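Robot Learning Lab, Course Handout 6
Learning to carry from demonstrations: the Skorham basket task

Reading before class: chapter on behavior cloning, sections on covariate shift and action chunking. Bring your notes from Handout 5, we will reuse the loss function.

6.1 The problem

Last time we trained a policy to reach for a rigid object and close the gripper. The object did not change shape, and once it was held, its pose relative to the hand was fixed. Many household items are not like that. A basket with a hinged or bendable handle hangs from the fingers and can swing. The contents shift. A small error in where the handle is held turns into a large tilt at the bottom.

The Skorham task is a simple version of this. The robot stands in front of a basket on the floor, grasps the handle with one hand, lifts the basket clear, moves it to a goal position and sets it down upright. The contents should stay inside.

6.2 Data

The training set has 200 demonstrations, all collected by teleoperation. The operator sees only the head camera view and the two wrist views, the same inputs the policy gets later. This matters. If the operator can look around the room, the demonstrations will depend on things the policy cannot observe, and no amount of training fixes that.

Each demonstration stores joint positions for both arms, gripper opening, and the camera images. Arm actions are target joint positions, not velocities. The idle arm is recorded too. In early versions we left it out, and the policy let it drift into the path of the basket.

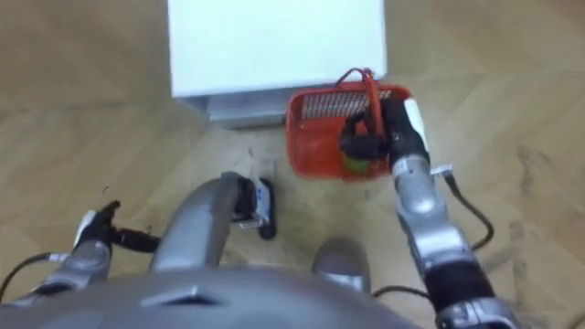 Contents were varied between demonstrations. A light, round item rolls when the basket tilts, while a flat, stiff one tends to stay against a wall. With both in the same basket the center of mass moves during the lift, and the handle angle changes with it. A policy trained only on empty baskets does poorly here.

6.3 Method

We compare two policies with the same image encoder.

Single step: predicts the next action from the current observation.
Chunked: predicts a short sequence of actions and carries out the first part before predicting again.

The chunked policy is less sensitive to pauses in the data. Operators often stop just after closing the gripper, to check the grasp. A single-step policy can learn to stop there and never leave — the observation hardly changes, so neither does the output.

6.4 Result

Each policy was run 44 times with starting positions not used in training. The single-step policy completed 23 runs. Most of its failures were stalls after the grasp. The chunked policy completed almost all of them, and 2 of its failures were grasps on the basket rim in place of the handle.

Note that success is judged at the end of the run. A basket that tilts badly on the way but lands upright with its contents still counts. You may want a stricter measure for your own report.

6.5 For the lab session

Use the Waltum split of the data, which already has the failed demonstrations removed. Train both policies with the settings in the starter file. Then plot the handle angle over time for one successful run and one failed run, and mark the moment the gripper closes. Submit the plots with a short paragraph on where the two runs begin to differ.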